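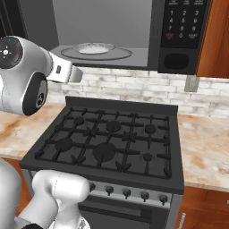
*A shallow bowl on the glass turntable.*

I'm going to defend leftovers, and I don't mean the fancy kind where a roast gets turned into a pot pie with a lattice top. I mean cold rice. I mean the last third of a lasagna, eaten on a Tuesday kind of night when you've got nothing left in you.

Where I grew up, in Clarkville, leftovers were a little embarrassing. You fed them to family and hid them from company. My first roommate in the apartment on Lindgren wouldn't touch anything that had spent a night in the fridge, and she threw out so much good soup that I still think about it (the lentil one especially, with the lemon!). She wasn't being mean or wasteful on purpose. She just thought of day-old food as used up, like a paper towel.

I think she had it backward. Chili on the first day tastes like a bunch of ingredients that met an hour ago. Give it a night and it's chili. Same with curry, same with beans, same with pretty much any stew. I'll give you french fries. French fries are a lost cause and I won't argue.
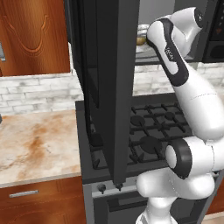 *Over the gas stove.*

The other thing people say is that they get bored, and sure, I get bored too. I once made 6 quarts of split pea soup in April and by the end I was eating it like homework. But that's a problem with making too much of one thing. Freeze half! Put a label on it! I have a tub in my freezer right now that could be gravy or could be caramel, and I have only myself to blame.

What really bugs me is the cooking advice that treats every dinner like opening night. I cook a lot, and I like it, and I still don't want to chop an onion every evening of my life. Some nights dinner should be a bowl, a fork and a couple of minutes of standing there in your socks.
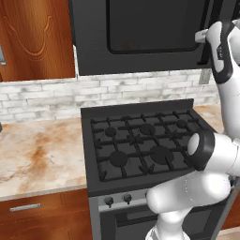 *Microwave above the range, wood cabinet beside it.*

So cook the big pot. Splash a little water on the rice before you heat it, cover the bowl, and stir halfway through so the middle isn't an ice cube. Take the good leftovers to work and don't apologize for the smell unless it's fish. And if you come to my place and I hand you day-old chili, you should know I saved you the best of it.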